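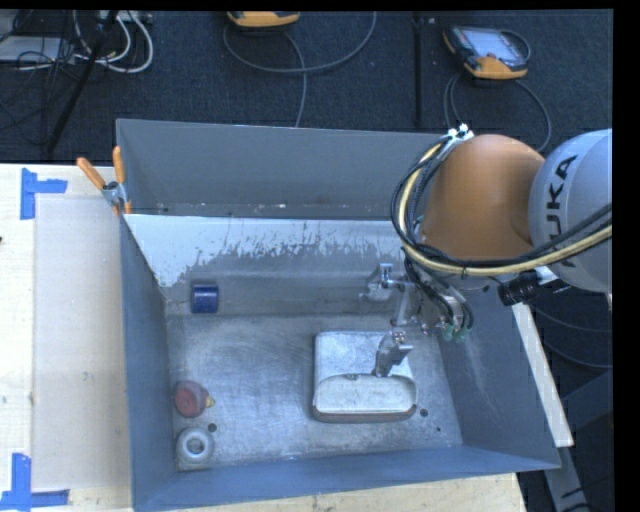 **Ralldale, Oct 7, 2020** – Flidulwood, the household goods reuse shop that has been part of life on Nasution Street for longer than many of its customers, is very pleased to announce the opening of its Odds and Ends Room, a bright and rather cheerful space given over entirely to the small things that turn up at the bottom of every drawer, box and shed.

Anyone who has ever cleared out a parent's garage or moved house in a hurry will know the sort of thing we mean. There is the lid that must belong to something, the ring off a fitting, the little container that was too good to throw out, the cylinder of who knows what that rolled under the bench years ago. Until now these bits have mostly come to us tucked in among the larger donations, and our sorters have had to set them aside while they dealt with the chairs and the crockery. They deserved better, and so did the people who come in every week asking whether we might have just one of something.

The new room holds 439 labelled trays along three walls, with a long sorting bench down the middle and metal bins for whatever has come in that morning and hasn't yet found its place. Customers are welcome to rummage in the bins as well as the trays (many of our regulars tell us they like the bins best!), and everything in the room is priced at 30 cents apiece, whatever its size or colour.

"I have wanted this room since my first January here, when a gentleman drove in from well out of town looking for a cap to fit his late wife's thermos," said Larasati Simanjuntak, manager of Flidulwood. "We found one, too, after most of an afternoon, at the bottom of a carton of curtain rings. He was so happy that he stayed for tea, and I remember thinking that it shouldn't take an afternoon – it should take a few minutes and a decent label."

The trays, shelving and bins were supplied at a very neighbourly price by Hondico, the local storage and shopfitting firm, which also sent a crew along to level the floor and put up the new lights. Sorting is overseen by Suryani Yusof, whose patience with tangled cords is well known to everyone who has worked beside her, and who spent the winter settling on a system that goes by shape first and purpose second.

"People don't always know what a thing is called, but they can nearly always tell you whether it's round or square," said Ms Yusof. "So the round things live together, and the hollow things, and the boxes and tubs have a wall of their own. If you come in with the piece you're trying to match, please do put it on the bench and have a look through with one of us. It's a lovely way to spend half an hour."

Donations of small household items are warmly invited and can be left at the side door in any bag or box, sorted or not. We can take up to 2000 pieces a week for the time being. Batteries, medicines, blades and anything holding liquid can't be accepted, and we ask that jars and tubs be rinsed before they come to us.

The Odds and Ends Room is open during normal shop hours at 7 Nasution Street, Ralldale, with parking at the rear and a ramp at the side door. Group visits from schools and craft clubs can be arranged with Larasati Simanjuntak at the front counter.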